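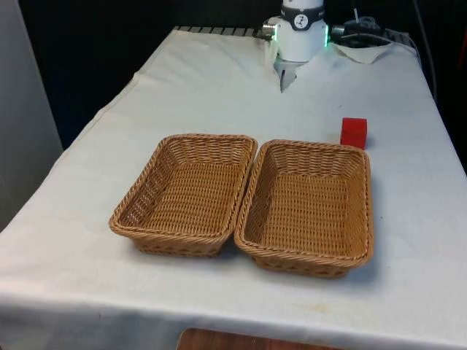 **Is it wrong to skip the offering and give somewhere else?**

Posted by Oanh Quách, 5 Aug 2022

Hi all, first post here, so be nice! I've gone to the same church since I moved to Lemero, and I love the people. My trouble is tithing. I was raised to give ten percent to the church, period. But my hours got cut in January and a neighbor of mine has been going without her heart pills some weeks because she can't pay for them. So for a while now I've been giving her 40 dollars a month and putting nothing in at church.

Last week the sermon was on Malachi 3 ("Will a man rob God?") and I wanted to crawl under the pew. Am I robbing God? My husband says I'm overthinking it, but he says that about everything, including the car insurance. I'd like to hear from people who have really read up on this.

---

**Jeptoo Kioko**

Oh, I feel for you. I've been a deacon's wife for 30 years and I've lost sleep over that same chapter.

Read Malachi in its setting, if you can. The tithe he's talking about was mostly grain and livestock, brought to the storehouse so the Levites could eat, and in Deuteronomy 14 every third year it went to the widows, orphans and foreigners in town as well. So feeding and caring for a neighbor was part of the tithe from way back! Then Paul in 2 Corinthians 9 says to give what you've decided in your heart, "not reluctantly or under compulsion," and he doesn't name a percent.

That said, I do think we owe something to the church that feeds us. The lights and the pastor's salary come from somewhere. When we were broke I put in 2 dollars a week and felt silly about it, but it kept me from drifting. Maybe try that and keep helping your neighbor. And talk to your pastor, he may know of a fund for her pills (ours has one and hardly anyone asks).

---

**Pelupessy55**

ten percent is ten percent. before taxes too. my grandmother did it on a lot less than you have

---

**sitalia_mom**

I don't go to church anymore so take this for what it's worth, but look at Mark 7, the part about Corban. Jesus gets pretty sharp with people who gave to the temple and left their own parents with nothing. I always come back to that one. Also please have your neighbor ask her pharmacist about the generic, my mom's bill dropped by more than half.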